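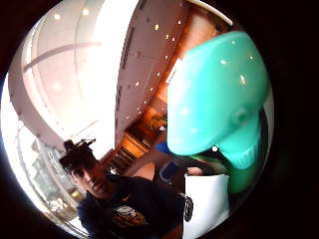

## Monday, spray bottles and labels

Started at 8:40. The job today was to get the spray bottles on the cleaning bench into some kind of order before the Nyberg samples come in. We have too many bottles that look alike once they're on the shelf, and the marker on most of them has rubbed off. Ginette asked for this in August and it kept sliding.

Pulled everything off the shelf and sorted by sprayer head first. Turquoise heads go with the green bottles and those stay on general surface cleaner. I looked at moving the turquoise heads over to the newer clear bottles and decided against it. The collar threads are different and the head goes on crooked after a turn and a half. It feels tight but you can rock it with a thumb. Left them where they were.

Anything with no readable label went into the gray tub for disposal. Did not try to guess by smell. Harvey has asked people before not to do that and I agree with him.

### Mixing

Surface cleaner is the Kokach concentrate, same as last time. Working batch:

- 25 ml concentrate was the old note on the cabinet door. Crossed out. It left a film on the trays.
- New batch: 275 ml concentrate in the big jug, topped up with tap water to the line, then decanted.
- Swirl, don't shake. Foam gets into the dip tube and the first dozen pulls are nothing but air.

The jug line is for the full jug, and the full jug fills more bottles than we need at once. Next time make a half batch. The leftover is in the capped jug under the sink with tape on it.

Rinse water bottles are plain tap water and get no colored head. If you see a colored head on a bottle marked RINSE, empty it and refill.

### Sprayer test

Tested each head on a paper towel taped to the splashback, same arm's length every time, nozzle turned to the widest setting and then back to the stream.

Old turquoise heads: fine on wide, a bit of drip off the tip on stream. Usable. Two of them needed several pulls to prime. I ran warm water through those and they came back.

Tollen heads (the replacement pack): good mist, stiff trigger. Ginette tried one and said she would not want to do a whole row of trays with it. I had the same thought after half a row. They may loosen up. Put one on the bottle by the door so it gets used, and will check it at the end of the week.

Zulurier heads: returned to the box. The gasket is missing from most of them and the ones that have it leak down the neck anyway. Harvey is going to ask for a credit.

One green bottle has a soft spot low on the side where it's been knocked. It didn't leak when I squeezed it over the sink. Marked the base with an X and put it at the back of the row.

### Weights

Weighed a filled bottle before and after a fixed number of pulls so we can set a refill schedule. Scale was zeroed with the empty tray on it.

- Filled, head on: 1025 g
- Number of pulls: 200

My hand gave out well before the end, so I did it in two sittings with a coffee between. The after weight I wrote on the towel and then used the towel. Need to repeat. I'd like somebody else to do the pulling this time so we get a second grip on it; I think I squeeze short when I'm tired and that will throw the per-pull number off.

### Labels

White stock, printed, then clear tape over the whole face with at least a finger's width of overlap on each side. The earlier labels failed at the corners, where cleaner ran down from the collar and got under the tape. Putting the label lower on the bottle should help. Wipe the bottle down and let it dry fully before sticking anything on. I rushed the first one and it slid.

What goes on each label:

- contents, in capitals
- concentrate name
- month mixed
- initials

No dilution on the label. Ginette wanted it, but the ratio has changed before and we ended up with bottles that disagreed with the cabinet door. The cabinet door is the only place for the ratio. I rewrote that card and taped it inside, at eye height, and threw the old one out.

### Shelf order, left to right

1. Rinse
2. Surface cleaner, green bottles with turquoise heads
3. Glass cleaner
4. Empties, rinsed, heads off and standing beside them

Heads off matters for the empties. We had some stored with the heads screwed down and they smelled stale inside when opened.

Moved the paper towels to the lower shelf. They had been sitting directly under the bottles and the top roll was wet through.

### Left over

- Repeat the pull test, record the after weight in here and not on a towel
- Ask Harvey about the Zulurier credit
- More clear tape, the wide kind
- Find out whether the Nyberg trays can take the Kokach cleaner at all. Their sheet says mild soap only. Until we hear back, use soap and water on those
- Gray tub to the disposal cage; I ran out of time and it is still by the sink with the lid on

Stopped at 12:15. Bench wiped, scale covered.

Added later, 3:30: Harvey came by and checked the shelf. He wants glass cleaner moved to the far right so it isn't next to the green row. Swapped it with the empties and changed the shelf tags to match, so items 3 and 4 in the list above are now reversed.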